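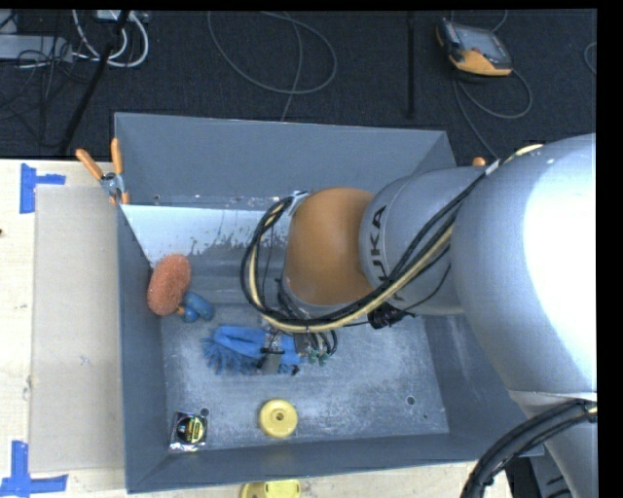
4 min read

Progress report to the Peixoto Fund, 2nd July
Clitov Horror Tape Archive

When you gave us the grant in December, we promised to catalog Jianguo Jiang's collection of horror movies on VHS by summer. We have cataloged 933 tapes. The application said 2,000, a figure Jianguo supplied from memory and which I typed up without going to look in his garage. There may be more at his sister's.

Transfers are behind. Two of the decks died in the spring, one of them with the only known copy of The Cula Strangler inside. Tainá Siqueira got it out with a butter knife and a great deal of swearing, and lost maybe a second of the opening credits. Having now watched the whole thing, I would have given up more.

The good news is Zedow. We had listed it as lost, going by one angry newspaper review and a poster. Nadège Maillard found almost an hour of it taped over the back half of a golf tournament. The picture rolls and the monster is clearly a man in a bath mat, but it's scarier than it has any right to be, and we'd like to show it this fall if Alby Ruddock can trace whoever owns the rights. He has written to 3 addresses and heard back from a dentist.

Spending is on budget except for shelving, which went over when the first set of shelves turned out to be sized for paperbacks. I moved the difference out of travel. We hadn't gone anywhere.

Next quarter: finish the slashers, start on the vampires, replace the decks. Receipts to follow once I find the April ones.

Odette Leblanc
Project lead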